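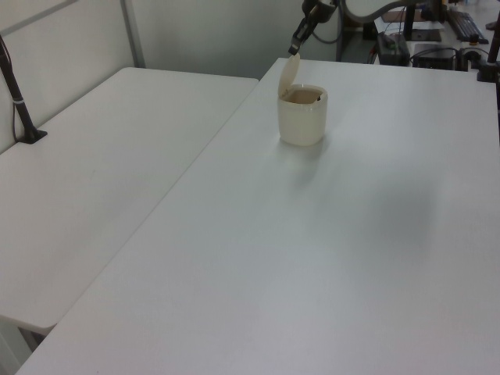
Search this site Enter keyword Go

Plovport shops to take back empty tubs from February

Last updated: 16:40

Customers in Plovport will be able to return empty plastic food tubs to the shop where they bought them, under a deposit scheme that begins in February. The town council approved the plan last night after a discussion of more than 7 hours, spread over two meetings.

The scheme will be run by Collex, which already collects glass from restaurants in the harbour area. A deposit of 31 cents will be added to the price of each tub and paid back at the till. Tubs must be rinsed, and the lid must still be attached.

In total 94 shops have signed the agreement, among them all branches of the grocery chain Russo. Small kiosks can join later if they wish.

"People here have asked for this for a long time," said Nathalie Marchand, who leads the waste department of the town. "They are used to returning bottles, and they don't understand why a yoghurt tub has to go in the bin."

Not everybody is satisfied. Oskari Ikonen, who keeps a delicatessen on the market square, told the council that his back room is already full. "I have place for my cheese and for one chair," he said. "Where do I put the tubs?" Collex has promised to empty the smaller shops every second day — the larger ones will get a locked container in the yard.

The returned tubs will be washed at a plant in Linudon, and the damaged ones will be ground and made into new packaging. The plant has received a grant of 210,000 euros for a second washing line, according to its manager Niilo Savolainen.

The council will look at the results in the autumn. A list of the shops can be picked up at the town hall and the library.

Shares 31 Comments 7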